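Renters' Damp and Drying Project
Progress report to the Hofstetter Fund
Prepared by the project office, Dundance Housing Advice
2025-03-16

Where we are

The project is running to plan in most respects and behind in one. Home visits are on schedule, the printed guide is finished and being handed out, and the evening sessions in Fenham have started. The landlord side of the work is late. We explain why further down and say what we intend to do with the rest of the grant period.

As a reminder, the grant pays for advice to people who rent older apartments and have trouble with condensation, mold, or laundry that will not dry in winter. Most of the people we see are not able to change the heating or the windows. The advice has to work with what is in the apartment and what the lease allows.

Home visits

Visits began in the apartment blocks north of the rail line and moved to the row houses in Fenham in February. A visit takes most of a morning or afternoon. We look at where the damp is, ask how the rooms are used, check whether the bathroom fan moves any air, and leave a humidity meter behind. We come back to collect the meter and go through the readings with the tenant.

The meters have been more useful than we expected when we wrote the application. Tenants look at them often and start to connect the number with what they were doing at the time: a long shower with the door open, a pot left boiling, a rack of wet towels in the bedroom overnight. Several people had already changed a habit by the time of the second visit, without any prompting from us.

One problem with the meters is that the cheaper model drifts. We put them all together in one room before the first round and noticed that a few did not agree with the others. Those have been marked and kept in the office. We are now checking every meter against the same reference before it goes out, and we have added a line to the visit form to record which meter was left in which home.

The most common faults we find are these:

Bathroom fans that run but are clogged with lint and dust, or that vent into a closed ceiling space.

Window vents painted shut.

Furniture pushed tight against an outside wall, usually a wardrobe or the head of a bed. Moving it out a hand's width makes a difference, but in small bedrooms there is often no room to do it.

Dryers vented through a hose that has come off at the back. We found this in both of the larger buildings.

Slow leaks that had been put down to condensation. In these homes our advice is of little use until the leak is repaired, and we tell the tenant so. We give them a written note they can pass to the landlord.

We asked 6 households to keep a drying diary through the cold weather, writing down when each load was hung up, in which room, and when it was dry enough to put away. All of them kept it going, though one family lost a stretch while they were out of town. The diaries are being typed up now. We will include a summary in the final report. From a first reading, the room matters more than the rack, and an open door matters more than an open window on very cold days. We would not want to put that in print until the readings have been set beside the diaries.

The printed guide

The guide went to print after a longer round of comments than we had allowed for. We ordered 1,000 copies. Most have gone to the clinic, the library branches and the two laundromats, and the laundromats have asked for more. The library put theirs next to the tax forms, which turned out to be a good spot.

The first draft had too much in it about how moisture moves through walls. Readers skipped it. The final version opens with what to do this week, then what to ask the landlord for, and leaves the explanation for the back page. We also dropped the chart of humidity levels and replaced it with a short table of what to do when the meter shows a high number in the morning and when it shows one in the evening.

The translated editions are still with the translator. The layout was fixed to the English text, and the longer lines did not fit in the table. We have reworked the table and expect to have proofs soon.

Evening sessions

The sessions are held in the ground-floor room at Fenham. The format is simple. There is a short talk, then people bring up whatever is going on at home, and those with photos on their phones pass them around. Attendance was thin on the first evening, when it snowed, and has been steady since.

The questions are practical and often have little to do with the talk. People want to know if bleach is safe on painted plaster, if a dehumidifier will double the electric bill, if they can be charged for mold when they move out. We could answer the first two. For the third we now hand out the legal aid sheet and point people to the tenant helpline.

Childcare was not in the original budget. Parents told us they could not come without it, so we have been paying for a sitter out of the line for refreshments and supplies. If the fund would prefer that this be shown as a separate line, we can do that from now on.

Landlord contacts

This part is behind. The plan was to meet with the management companies for the larger buildings before winter and agree on a short list of low-cost repairs. Ranodia Property Management met with us early on and has cleaned the fans in one building and reconnected the dryer hoses. They have been slower on the painted vents, which they want to leave until the outside is repainted. The other company has changed its local office twice and we have had to begin again each time.

Smaller landlords are easier to reach and harder to keep up with. A number of them own one or two apartments and do the repairs themselves. They tend to be willing when the tenant is on good terms with them and hard to move when not. We are drafting a one-page letter that the tenant can hand over in person, with a list of repairs and what each is likely to cost.

Budget

Spending is close to the budget overall. Printing came in over because of the second round of proofs. Travel came in under, as the visits have been grouped by street. We have around $4,000 left that is not yet committed, and would like to use it for the following:

Extra meters to replace those that drift.

A second printing of the guide, including the translated editions.

A small stock of drying equipment to give out at visits, described in the next section.

None of this changes the total. We would be glad of the fund's agreement in writing before the second printing is ordered.

Drying equipment for homes where drilling is not allowed

Many leases in our area forbid screws and nails in the walls. That rules out wall-mounted racks and most pull-out clotheslines. Tenants end up with everything on a floor rack in the living room, or draped over the heater. We have been looking at what can be put up and taken down again without marking the paint.

Tension rods work well in a bathroom or a doorway as long as the load is light. Over-the-door racks are good for towels but stop some doors from closing. Adhesive hooks are cheap and people already know them. They suit washcloths, a single shirt on a hanger, or the cord of a hygrometer. They are no use for a wet bath towel or jeans, and we say so in the guide. Paint that was put on over dust will come off with the strip whatever the package says, so we suggest trying one behind a door first – somewhere the landlord will not mind.

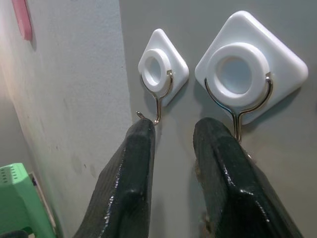 Two white adhesive hooks side by side on a gray wall.
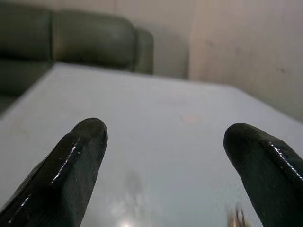 Next steps

Over the next 10 weeks we plan to finish the Fenham visits, collect the remaining meters, and complete the summary of the drying diaries. The translated guides should be out well before the end of that time.

We will try again with the second management company. If there is still no meeting by the time the visits are done, we propose to move that staff time to the smaller landlords and report on it that way.

The evening sessions will stop when the weather warms up, as interest in damp drops off fast in spring. We would like to hold a last one in the larger of the Ranodia buildings, in the laundry room, if the company agrees to it.

Attached to this report: the spending table, the visit form as revised, and the printed guide in English. Receipts for the second proofs will follow separately.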